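Fruit packing line going automated – what happens to the sorters?

Forum: Shop Floor Talk > Food and Produce

paddle_foot
Our place does mixed fruit boxes for offices and hospitals. Management announced in July that two of the packing stations are going over to robot arms from Brilteck. The letter says no layoffs, "roles will be adjusted." I've been on the mixed line six years. Has anyone been through this? What did your day look like afterward?

reefer_van
Went through it at a citrus house. No layoffs was true for us. They just didn't replace anyone who left. We were down four people by the next season and the arms covered part of that. The rest got covered by us walking faster.

Kwadwo Abugri
I was a packer at Ansah and now I do the teaching side, so I can tell you what that job is. Most of it is picking fruit up by hand with a gripper tool and putting it down where it belongs, over and over, so the software has something to learn from. I do some of it at the plant and some at my own kitchen counter in the evening. Pay is one grade above packing. My back is better. My wrist is worse, and I asked for a shorter shift on the tool and got it.

Mixed fruit is harder than people in the office think. An apple is easy to get hold of. A blueberry wants a light squeeze, and a soft plum will bruise if you close on it the way you close on an apple. Packers know that without thinking about it. Now somebody has to show it, item by item.

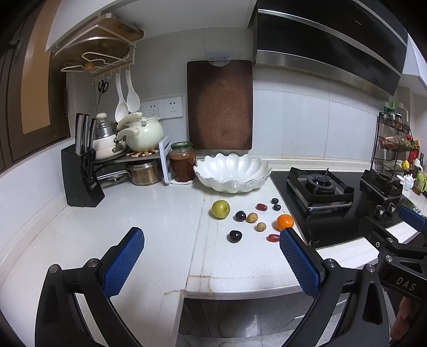
Home setup: apple, plums, mandarin, blueberries and a few smaller ones, with the gripper open.

paddle_foot
Thanks, that's more than we got in the meeting. Did they pick you or did you ask?

Kwadwo Abugri
I asked. There were 2 openings and three of us put in. The third went to receiving and likes it there.

line4_lead
I'll be the one to disagree a little. That teaching job is fine while it lasts, but what happens when the thing has learned it? At Voltum the same kind of post was written up as temporary and people found that out from the second page. Read what you sign.

Kwadwo Abugri
Fair point. Mine is permanent on paper. New varieties keep coming in and the work hasn't dried up so far. I can't promise it won't.

reefer_van
Permanent on paper is still better than what we had.

mgrape
Night shift here, different company, we have one Ilolach cell on the end of the line. What changed for me is the stops. Before, if a tray was wrong you fixed it and kept going. Now the cell stops, the light goes on, and you have to clear it in a set order before it will restart. I logged 462 stops in my first month with it. It's a lot fewer now, but I spend my shift listening for the thing. I used to talk to the person across from me. There's no person across from me.

line4_lead
That last part is what I hear most from my crew. More than the money.

mgrape
The money didn't change. Same grade, plus a half day of training.

stackline
Unpopular maybe, but I was glad when ours came in. I had two shoulder injections the year before. I now check finished boxes and handle the odd stuff the arm rejects. It's slower work and I go home able to lift my kid. Not everybody wants to pack for thirty years.

reefer_van
Nobody's saying packing was great. Question is who gets the checking job and who gets shown the door in a year.

stackline
At ours it went by seniority. We had to push for that before the machines were on the floor. Afterward would have been too late.

paddle_foot
OK so what I'm taking to the next meeting: get the new job grades in writing, ask if the teaching posts are permanent, ask how the checking jobs get handed out. Anything else?

line4_lead
Ask who clears the stops and whether that person still has a pack rate to hit. Ours did for the first three months – it was a mess.

mgrape
Seconded. And ask about breaks. The cell doesn't take one and they kind of forgot that we do.

Kwadwo Abugri
If there is a teaching post, ask how long at a stretch they expect you on the tool. Get the wrist thing sorted at the start.

paddle_foot
Will do. Meeting is at 2 tomorrow, I'll post what they say.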